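Planeo demo collection - your questions answered

I get the same handful of questions every time a new person joins the roster, so I've put my answers in one spot. I'm Thilini, I look after the two-arm cell and the recordings that come out of it. Last tidied up 3/28/19. 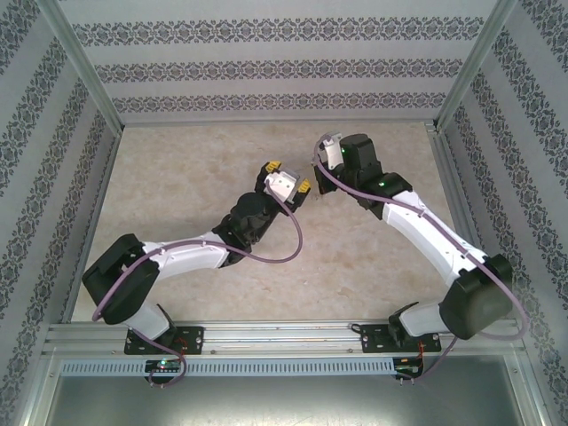 Who is this page for, anyway?

Anyone who's signed up to teleoperate, plus the folks at Boltberg who train on what we record and keep emailing me about file names (hi, Maarten!). If you only want to download finished sets, skip to the bottom.

What counts as one example?

One go at one task, from the moment you press the pedal to the moment you let the arms settle back at home. We call that an episode. It can be as simple as passing a block from the left gripper to the right one. If you drop it and pick it up again, that's still one episode, and please keep it. The model has to learn what recovering looks like somewhere, and it won't learn it from a pile of perfect runs.

How long is a shift?

90 minutes, with a proper break in the middle. I used to let people go longer and the data got worse and worse - you could see the hesitation in the joint traces. Ea can do a longer stint than anyone and even she gets sloppy on handovers toward the end.

Do I need to know how to code?

Nope. You need patience and steady hands. Mirjam came to us from a dental lab and she was better than me within her first session, which stung a bit.

How many episodes do you need for a new task?

Depends on the task, and I know that's an annoying answer. I start a small batch, Boltberg trains on it overnight, and we look at where the policy gets stuck. Then we record more of the bits it's bad at. Handovers always need more than I budget for. Simple pushes need far fewer.

Why do you keep telling me to move the object?

Have a look at your last few episodes side by side. I'll bet the object starts in the same spot in most of them! Everyone has a favourite starting position and doesn't notice. Shift it, turn it, put it closer to one arm than the other. We lost a whole set in testing when the policy learned to reach for one patch of floor whether anything was there or not.

Can I do the task my own way?

Up to a point. We have 2 accepted styles for the handover, and they're written up in the task sheet. Pick one and stick with it for the session, then write which one in the notes. Mixing them halfway through a batch gives the model two different answers to the same question, and it tends to split the difference and grab air.

What do I do if an arm faults?

Hands off the controls, hit stop, and mark the episode as "fault" before you reset. Don't reach in while the power's on. If it faults again straight after homing, come and find me or Lotte. Please check that the cables can move freely before you restart, especially near the shoulders.

Should I delete bad episodes?

Please don't. Flag them. I go through the flagged ones myself, and I've rescued plenty that somebody was embarrassed about. The ones I do throw out are mostly cases where the operator bumped the pedal and recorded a whole lot of nothing.

How do I label things?

Task name, your initials, style, then the outcome: success, partial, fail or fault. Use the dropdowns and leave the free text for anything odd. "Gripper felt laggy on the left" is great. "Weird" isn't much use to me three weeks later, and yes, I've written it myself.

Where do the finished sets go?

Onto the shared drive once I've checked them, in batches of 8 hours of recording. The next release should be up in April. If you can't see the folder, ask Lotte Hermans to add you, as she handles the permissions.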